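Chapter 5
Where Examples Come From

I put off writing this chapter for a long time. The later ones have the math in them, and the math is what people email me about. But almost every question I get about a policy that won't work ends up being a question about the examples it was trained on, so let's spend some time there before we touch a loss function.

When I started out, I assumed the examples would be the easy part. You pick a task, you do it a bunch of times, you press save. My first task was opening a cabinet door, and I recorded 90 episodes of it in one long February afternoon. I was so pleased with myself! Then I trained on them, and the policy reached for a spot in the air a hand's width from the knob, over and over, with total confidence.

Yoshinori Sekiguchi, who shared the lab with me then, watched maybe a minute of my recordings and asked why I always stood in the same place. I had no answer. I'd found a comfortable place to stand, and I'd stood there 90 times. The policy had learned my feet, more or less.

So the first idea of this chapter is that an example carries a lot more than the thing you meant to show. It has your height in it, and your hurry, and the light at four in the afternoon, and whatever happens to be next to the cabinet. The learner can't tell which of those you care about. It has only what you hand it.

There are a few ways to hand it things. You can drive the robot arm from a distance with a second arm or a pair of controllers (we'll do this in Chapter 6, on the Okabe bench setup). You can grab the arm and push it through the motion. Or you can leave the arm at home and carry the gripper yourself, with a wide-angle camera mounted on it, and do the task as you normally would. I'm fondest of the last one, mostly because it's quick and you can take it into a real kitchen.

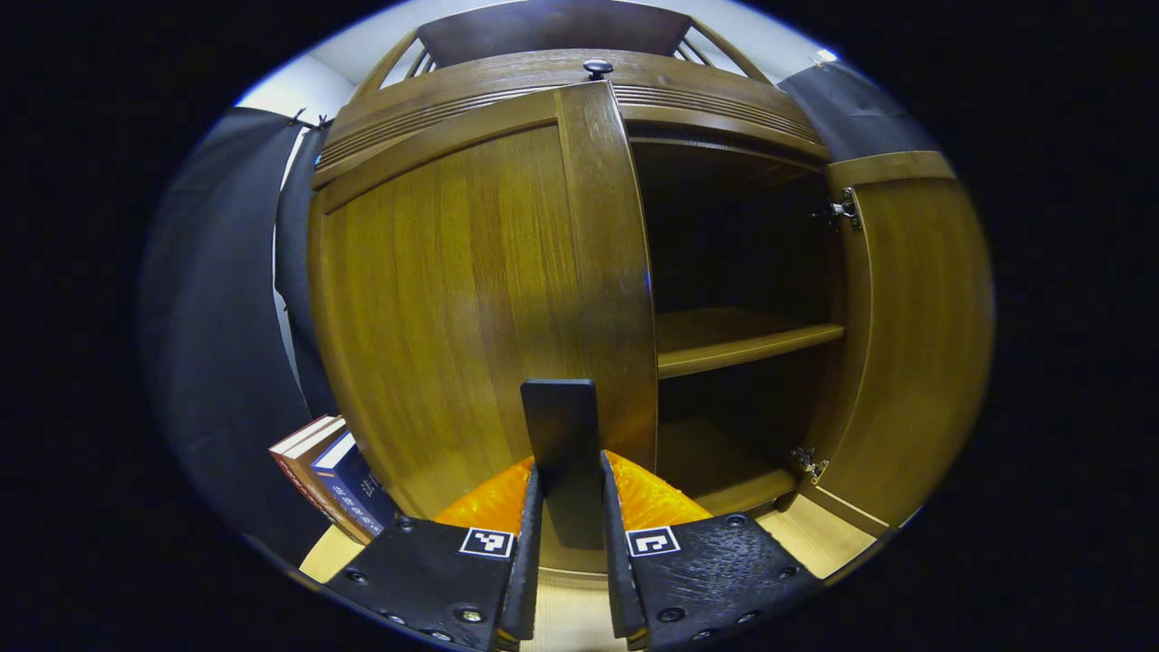 Figure 5.1. A cabinet with its right door open, from the camera on a hand-held gripper. Note the square marker on each finger.

Spend a minute with Figure 5.1, because nearly everything in the next two sections refers back to it. The image is round because of the fisheye lens, and yes, the straight edges bend. Beginners often want to flatten it right away. Please don't, at least for now. The wide view keeps the fingers and the whole front of the cabinet in one image, and a policy can learn from bent lines as long as it always sees them bent the same way.

The two markers are there so the software can work out how far apart the fingers are. When they're hidden or badly lit, you lose the width reading for that stretch, and I'd rather drop an episode than guess at it. Now look at the inside of the compartment. It's very dark compared with the wood around it. If your task continues in there (taking something off the shelf, say), think about lighting before you record a single thing. I once lost a whole set called Kamach this way, and I'm still a little sore about it.

And there are the books down at the left. Should they stay? My habit is to leave ordinary clutter alone in some recordings and move it in others. If the same two books sit in the same corner in every episode, they turn into a landmark, and the policy may get lost without them.

How many episodes do you need? Everybody asks, and I'm going to dodge it until Section 5.4. I'll just say that the Prumari set, which we use for the exercises, has 127 episodes spread over many cabinets, and it beats an older set of mine with more than 1,000 from a single one. I ran that comparison several times, hoping I'd made a mistake, given how long the older set took me to record.

5.1 Deciding what counts as one example

Before you pick up the gripper, decide where an episode begins and where it ends. For a cabinet door I start with the gripper held back from the front, fingers apart, and I stop once the door is open and my hand is still again. Write that down somewhere you'll see it. By the third hour you'll start cutting corners at the end of each one, and the policy will learn to cut them too.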